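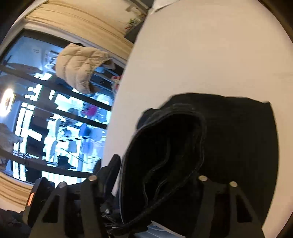 By the window, with a beige puffer jacket hanging up

I want to make the case for the small storefront, and I want to make it loudly, because the old hardware store on our corner in Clevov is up for lease again and everyone I meet assumes it will become a bank.

It doesn't have to! Two blocks down, Zuzana Murín took over half of a former shoe shop and split the rent with a guy who fixes accordions. Seven years later both of them are still there, and on a Sunday morning you can hardly get through the door. The space is tiny. The ceiling leaks a little over the register. People love it.

What made that possible was a landlord, Svetozár Vlček, who agreed to cut up a big floor into pieces a normal person could pay for. He told me he lost a bit the first winter while the walls went up, and then he had a waiting list. I wish more owners on Jireš Street would try it. A big empty room with brown paper on the glass earns nothing and makes the whole block feel sleepy – you walk faster past it, and then you walk faster past the bakery next door too.

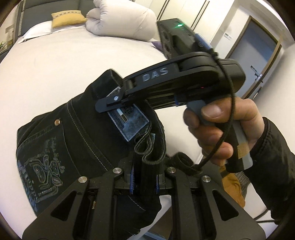
A black work glove with grey stitching and a blue label

I know the argument on the other side. One large tenant signs for a long time and pays on the first of the month, and a broker can close it in a week. Danica Urban, who has leased property here since before I could drive, put it to me kindly over coffee: small tenants are more phone calls. Fair enough. But when the furniture outlet left, that building sat dark for two years, and how many phone calls would that have been worth?

The corner store has eight windows on the street side. Eight! You could fit a barber, a flower stand, a repair counter and a place for soup, and still have room at the back for whoever turns up with an idea I haven't thought of. The city already lets you divide a ground floor like this with a single permit, and the fee is less than a month of rent on the smallest unit.

So if you know the owners, please say something to them before spring. I'll happily walk anybody through Zuzana's place, leak and all, and buy the first round of poppy seed rolls.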